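I've now been told by three separate people that Skorna "had to" leave Chiang out of the squad for the April qualifiers, and I still don't buy it.

The official line is that she's short of match fitness. Fine. She missed six weeks with the ankle, and I'm not going to pretend that's nothing. But she played the full 80 minutes for Plileck reserves on Friday night, and she looked like the best player on the pitch by a fair margin, admittedly against a back line that would struggle to organise a sausage sizzle. The squad list came out the next morning without her name on it. Either the selectors didn't watch the game or they'd already made up their minds, and I'm not sure which one I'd prefer.

What bothers me is the company she's been left out of. There are two strikers going who haven't scored since before Christmas. One of them is carrying a hamstring that's been strapped in every game I've seen this year. If fitness is the test, then apply the test. I'd have a lot more time for a coach who stood up and said "I don't think she suits how we want to play". You can argue with that. You can't argue with "managing her load", because it doesn't mean anything.

Stela Oprea, who's in her second year as coach, did the usual round of interviews and said the door was open. The door is always open. I've followed Skorna for 20 years and I couldn't name a player who walked back through it in under a season. Her record is decent, I'll give her that, and she's fixed the defence, which was a shambles when she took over. We don't concede from corners any more. I can remember when a corner against us was as good as a penalty.

The trouble is up the other end. We had 39 shots across the last two qualifiers and one goal to show for it, and that came off a defender's knee. People keep quoting the shot count at me as if it's good news. Have a look at where they were taken from! Half of them were hopeful swings from outside the box with four players standing in the way. The Zunidholm keeper could've brought a book. 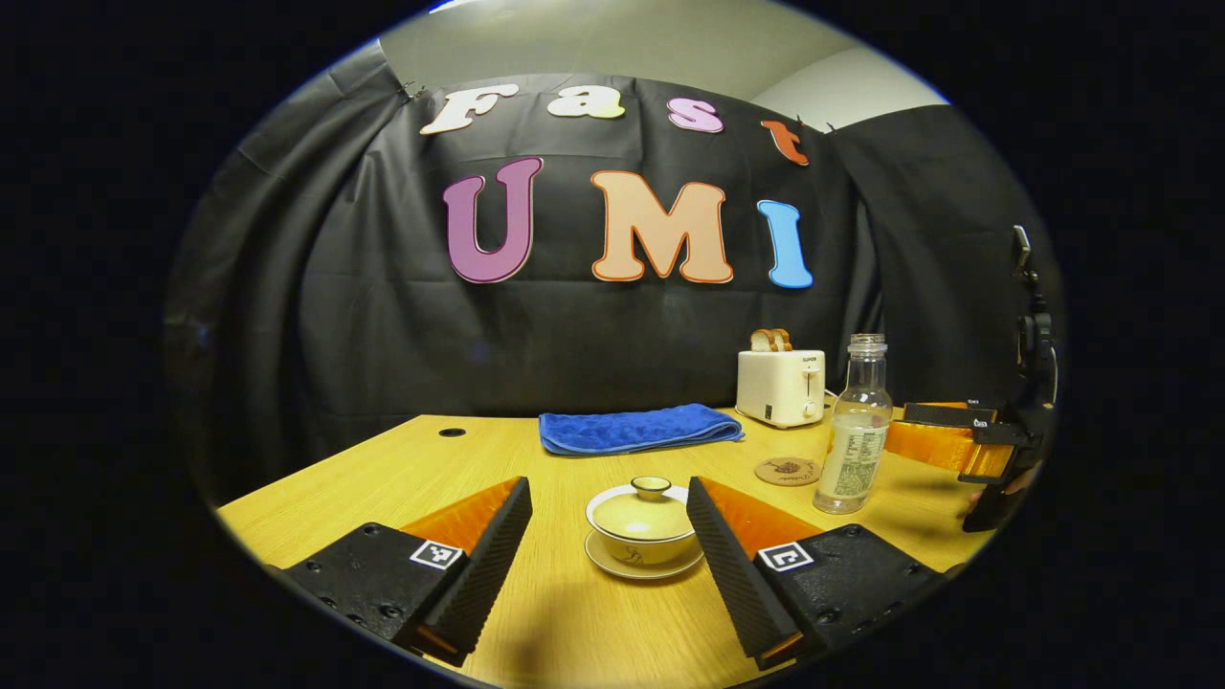
So who plays up front in the first match if Chiang isn't there?

My guess is they'll push one of the wingers inside and leave the middle more or less empty, the way they did in the second half against Zunidholm. Oprea seemed pleased with how that went. I thought it was dreadful. The ball went wide, it came back, it went wide again, and every cross landed on the head of the same tall centre half, who must have had the easiest evening of her career.

There's a theory doing the rounds that all of this is about the club and not the player. Plileck wanted her kept home for the run-in, the story goes, and the national side did them a favour. I've got no evidence for it and neither does anyone posting it, so I'd be careful. Clubs lean on national coaches all the time, and most of the time the coaches tell them to get lost. Still, it's a bit convenient that she's fit enough for a league game next weekend.

A mate says I'm only cranky because I've already paid for my seat. That was 125 dollars, behind the goal, in a stand with no roof, so he might have a point. I bought it when I assumed we'd be taking our best finisher. I'll go anyway. I'll wear the old scarf and complain from the warm-up onwards, same as everyone in our row.

And I could be wrong. I was wrong about the keeper – I said she was too short, and she's been terrific. I was very wrong about the switch to three at the back, which I called a disaster on this blog after one half of football. Feel free to dig that one up, a few of you already have.

But being wrong about those doesn't make the selectors right about this. If we win both games comfortably I'll write a proper apology and leave it at the top of the page for a month. If we get another pair of nil-alls with a mountain of shots from nowhere, I'd like somebody to ask Oprea a harder question than whether she's happy with the attitude of the group.

Comments are open. Please don't send me the expected goals chart again, I've seen it.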